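Skadness: Überleben auf der Insel ohne Karte

Von Peiyu Yao
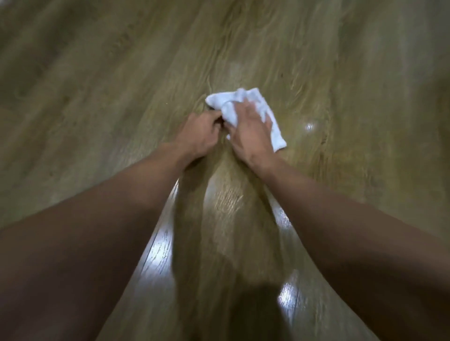
Wer in Skadness startet, besitzt einen Stein und sehr wenig Zeit. Das Survivalspiel von Liler setzt 76 Spieler auf eine kalte Insel, und schon in der ersten Nacht brennt meistens eine Hütte. Mich hat mehr die Ruhe danach interessiert. In meinem Clan gibt es einen Spieler, Özkan, der nach jedem Überfall zuerst die Basis aufräumt, so gründlich wie jemand, der mit einem weißen Tuch auf den Knien den Boden wischt. Erst dann zählt er die Munition — 18 Schuss waren es zuletzt.

Im Februar werden die Server wieder gelöscht.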